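Stillville Repair Night is back!

What a turnout in June -- 25 tables, 6 sewing machines humming at once, and a line for the clock bench that went clear out the door. Next one is Wednesday, November 12, 2025, at the Nouri Hall on Zilton Street. Bring lamps, zippers, toasters, anything with a plug or a hem.
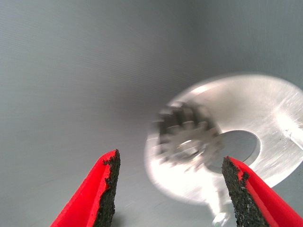
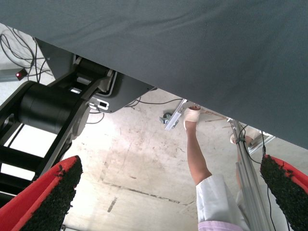 Small parts welcome too.

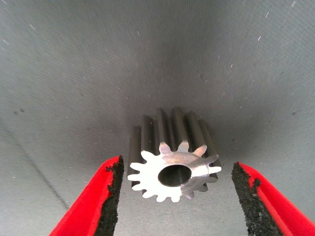

Bartosz Zieliński wrote in to ask whether we could start an hour earlier, as the last bus leaves before the clocks get their turn. Yes -- doors open at five!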